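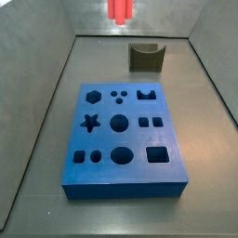 Public Comment Should Come Before the Vote

August 2020

The Natunholm Township Council adopted its new meeting rules in April by a vote of four to one. Under those rules, residents may address the council only after all action items have been decided. The council describes the change as a matter of efficiency. In the view of this association, it is a mistake, and it should be reversed before the fall budget hearings begin.

Council President Rok Kneževič has argued that comment periods had grown too long and that most speakers repeated what members had already read in their mail. Long meetings are a real burden on members who hold other jobs. Even so, the old rules already allowed the chair to limit each speaker to three minutes and to close the list of speakers at 40. Those limits were seldom used.

The effect of the new order was plain when the council took up the Stetberg Road rezoning. A petition with 845 signatures had been filed with the clerk. Residents who came to speak about it waited through the vote and were then invited to comment on a decision already made. Several left without speaking. Councilwoman Hedvika Machala, who cast the only vote against the rules, asked that the item be held over – her motion received no second.

Turnout in the last council election was 3,194, in a township where many races are settled by a few dozen votes. Members who won by such margins have good reason to hear from the public while their minds can still be changed.

The association asks the council to restore comment before action items, with the three-minute limit enforced. If time remains a concern, a second comment period could be kept at the end of the meeting for matters not on the agenda. A written request to this effect has been delivered to the clerk, and members are encouraged to send their own letters before the next regular session.

Silvia Hrnčiar
For the Board, Natunholm Residents Association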